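Visit Report: Hidero Open Day
Automation and Society, Field Report 2
Submitted November 3, 2025

Our section went to the open day at Hidero, which rents part of the Mangundap building. The assignment was to watch the table sorting demonstration and say whether we believed the handout. I mostly didn't.

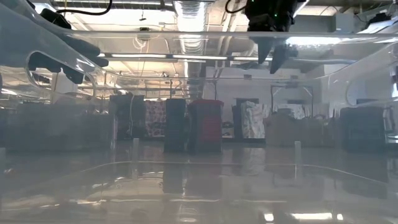
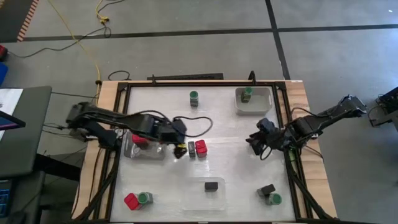 My question for this report was what the handout means by "success." It says the Somier program has logged 2473 runs since August and that 1123 of them were "fully successful." That is less than half, and the page puts it in large green type as if it were good news. Then it says the system is "ready for light packing work." I don't see how both can be on the same sheet. The work itself is small. You have a white surface with a black frame on it, two black arms, some red and black blocks, and jars with green caps. There are clear trays and a gray bin to put things in. Two of the jars were right up against a block, one with a red block and one with a black one, and I would think pairs like that are the hard part, since a gripper has to get a finger into a gap that isn't there. I asked if touching objects were counted separately in the numbers. The guide said they were not.

I also asked who decides that a run is successful. The answer was that the operator marks it at the end. There is no second person checking, and no written rule that visitors could look at. If a jar ends up in the bin on its side, one operator might pass it and another might not. The guide agreed this was possible and said they were "working on guidelines."

Cost came up near the end. Hidero says a packing station built by its partner Drerkilden could save a small shop 295 hours a year. Nobody could tell me how that was worked out, or if it included the time a worker spends fixing mistakes and resetting the table. A person can put a few blocks and jars away in well under a minute. The handout gives 56 seconds as the best time for the arms, but no average, and a best time does not tell a shop owner much.

To be fair, the staff answered what they could and did not rush us. Some of my classmates were more impressed than I was, and I did learn how much setup goes into a simple job. I would still want three things before I changed my mind: the average time, the failures sorted by type, and a scoring rule that someone outside the company has used.

I have sent the first two requests to the address on the handout. No reply as of the due date.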